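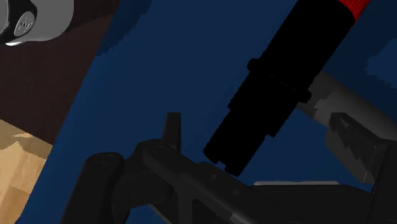
Wrist view in the simulator, with the black cylinder and its red end cap above the gripper.

Moving a bench task to an arm: rehearsal and handover

This page covers the steps between choosing a manual task and running it on the floor at Tisthorpe. It assumes the cell is already modeled in Zellance and that you have edit rights to the task file. Hazel Boateng maintains the templates.

1. Record the manual task first
Watch the operator do the job for one full shift. Write down every pick, turn and set-down, including the ones missing from the work instruction. Operators often rotate a part in the hand before placing it. The arm needs that rotation as a separate step.

2. Build the approach
Open the wrist view and set the approach point before the grasp point. Dark parts against a dark gripper are hard to judge on screen, so turn on edge outlines and check the distance readout. Do not set the grasp by eye. If the part has a collar or a change in width, grip on one diameter only.

3. Run the rehearsal
Run 200 cycles with the part position varied. Log each miss with its cause: approach, grasp, carry or release. Fix one cause at a time and rerun the full set. A task file with more than 6 misses goes back to step 2.

4. Rewrite the job sheet
The operator's work changes at this point, and the job sheet has to say how. At Tisthorpe the bench operator now loads trays, clears faults and inspects finished parts. Hand placement drops to the parts the arm rejects. List each duty with its time per hour. If fault clearing takes more than 30 minutes of a shift, do not assign that operator a second cell.

5. Train before the switch
Each operator runs the cell in simulation, then on the floor at reduced speed. Cover these items:
Stopping and restarting mid-cycle
Reading the fault log in Prollent
Returning the task to manual

Keep the manual bench set up until the whole crew has signed off. Pay grade questions go to the shift lead and are settled before the switch date.

Revised October 2018. The Bermúdez cell uses a different fault log; see its own page for step 5.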